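사순절에는 왜 고기를 안 먹었을까? 소문 따져 보기

2019-01-29
주트우드 어린이 읽을거리 | 믿음과 풍습

부활절이 오기 전, 기독교인들이 조용히 지내며 준비하는 기간을 사순절이라고 해요. '사순'은 마흔 날이라는 뜻이에요. 옛날 유럽에서는 이 기간에 고기를 먹지 않는 사람이 많았어요. 여기까지는 옛 기록이 많이 남아 있어서 믿어도 괜찮아요.

문제는 그다음이에요. 사순절 음식에는 재미있는 이야기가 잔뜩 붙어 있거든요. 재미있는 이야기는 빨리 퍼져요. 그렇다고 다 맞는 이야기는 아니지요. 이 글에서는 그런 이야기 4가지를 하나씩 의심해 볼게요.

정말 마흔 날일까?

달력을 펴고 사순절 첫날부터 부활절 전날까지 세어 보면 마흔보다 많이 나와요. 어, 누가 잘못 센 걸까요? 서방 교회에서는 보통 매주 예배드리는 주일을 빼고 세요. 주일은 예수님의 부활을 기뻐하는 날이라서 굶거나 참는 날로 치지 않았대요. 동방 교회는 세는 방법이 또 달라요. 그러니까 "사순절은 며칠이야?"라는 물음에는 "어느 교회에서, 어떻게 세는데?" 하고 되물어야 해요.

성경에 "사순절을 지켜라"라는 말이 나올까요? 안 나와요. 예수님이 광야에서 사십 일 동안 금식했다는 이야기는 나오지요. 교회가 그 이야기를 떠올리며 나중에 정한 기간이에요. 처음부터 모두가 똑같이 지켰다고 쓴 책이 있다면 조금 의심해 보세요.

고기만 안 되고 다른 건 다 됐을까?

그렇게 적은 책이 꽤 있어요. 하지만 중세 유럽의 여러 곳에서는 우유, 버터, 치즈, 달걀도 못 먹게 했어요. 모두 동물에게서 얻는 먹을거리니까요. 버터 대신 기름을 쓰라고 해도, 올리브가 자라지 않는 추운 지방에서는 기름이 비쌌어요. 그래서 돈을 내고 버터를 먹어도 된다는 허락을 받은 지역도 있었어요. 그럼 규칙이 모두에게 공평했을까요? 여러분이 생각해 보세요.

아픈 사람이나 아주 어린 아이는 규칙에서 빼 주는 일이 많았어요. 같은 나라에서도 시대마다 규칙이 달라졌고요. "옛날 사람들은 다 이랬다"라는 문장이 나오면 '다'라는 글자에 동그라미를 쳐 두세요.
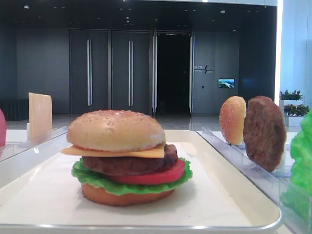 치즈와 고기가 든 장난감 햄버거 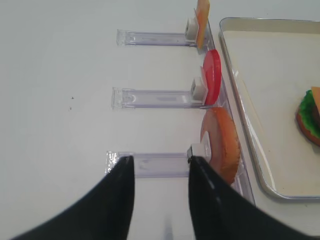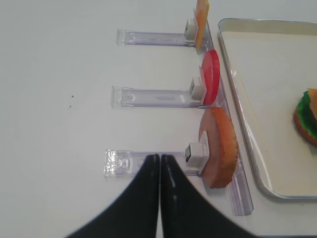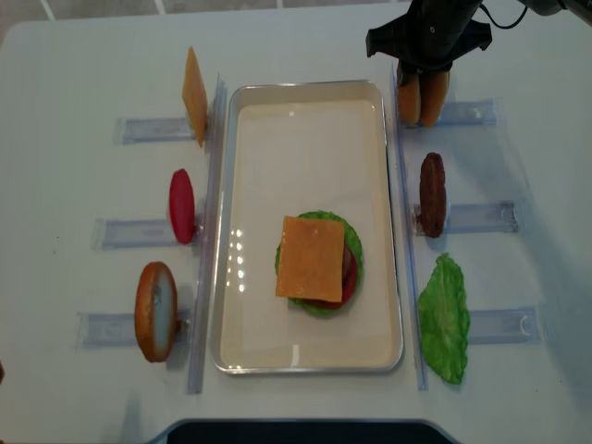 프레첼은 수도사가 만들었을까?

프레첼은 가운데가 꼬인 빵이에요. 옛날에 한 수도사가 기도하는 아이들의 팔 모양을 본떠 만들어 상으로 주었다는 이야기가 유명해요. 어떤 책에는 몇 년에 있었던 일인지까지 적혀 있어요.

그런데 그 시절에 쓰인 기록은 찾지 못했어요. 이야기가 글로 나타난 것은 훨씬 뒤예요. 정확한 연도가 적혀 있으면 왠지 믿음이 가지만, 숫자는 누구나 적을 수 있어요. 중세 그림에 프레첼처럼 생긴 빵이 나오는 것은 맞아요. 밀가루와 물과 소금만으로 구울 수 있으니 사순절에 먹기 좋았다는 설명도 그럴듯해요. 그래도 누가 처음 만들었는지는 모른다고 말하는 편이 옳아요.

생선 장수를 도우려고 생긴 규칙일까?

"교회가 생선을 팔아 주려고 고기를 막았다!" 이런 말도 인터넷에 자주 나와요. 비밀을 알려 주는 것 같아서 솔깃하지요. 하지만 고기를 참는 풍습은 이 소문에 나오는 생선 장사 이야기보다 훨씬 오래되었고, 그런 이유로 시작했다는 증거도 없어요.

다만 소문에 조금 닮은 일은 있었어요. 16세기 영국에서는 나라가 법으로 생선 먹는 날을 늘렸어요. 어부와 배를 늘리려는 뜻이었지요. 이건 교회가 아니라 나라가 한 일이고, 사순절이 생기고 아주 오랜 뒤의 일이에요. 진짜 있었던 일 하나가 다른 이야기와 섞이면 이런 소문이 만들어지기도 해요.

트로스네스의 '사순절 수프'

트로스네스 마을에 가면 가게마다 사순절 수프를 팔아요. 간판에는 "수도원에서 내려온 옛 맛"이라고 쓰여 있어요. 우리도 처음에는 그런가 보다 했어요. 그런데 마을 도서관에 있는 비클룬드 요리책을 보니, 그 수프 만드는 법이 실린 쪽에 감자가 들어 있었어요. 감자는 남아메리카에서 유럽으로 건너온 채소예요. 중세 수도사들은 감자를 본 적이 없어요.

게다가 이 수프는 7월에 열리는 여름 장터에서도 팔아요. 7월은 사순절이 아니에요. 가게 주인에게 언제부터 팔았는지 물었더니 15년 되었다고 했어요. 수프가 맛없다는 말은 아니에요. 따뜻하고 맛있었어요. 맛있는 것과 오래된 것은 서로 다른 문제일 뿐이지요.

이상한 이야기를 만나면 물어볼 것

누가 한 말일까? "전해진다"라고만 쓰여 있으면 누가 전했는지 찾아보세요.

언제 적은 글일까? 그 일이 일어났을 때 쓴 글과 몇백 년 뒤에 쓴 글은 무게가 달라요.

다른 책에도 나올까? 책 2권이 같은 말을 해도, 한쪽이 다른 쪽을 그대로 베꼈을 수 있어요. 뒤쪽의 참고한 책 목록을 보면 알 때가 있어요.

그리고 이 글도 의심해 보세요. 우리가 틀렸을 수도 있으니까요. 잘못된 곳을 찾으면 어디에서 확인했는지 함께 적어 주트우드 편집실로 보내 주세요.

낱말 풀이

금식: 정해진 동안 음식을 먹지 않거나 적게 먹는 일
수도사: 수도원에서 함께 살며 기도하고 일하는 남자
부활절: 예수님이 다시 살아나신 것을 기념하는 날. 해마다 날짜가 달라져요.

다음 이야기: 부투트우드 성당의 종은 정말 저절로 울렸을까?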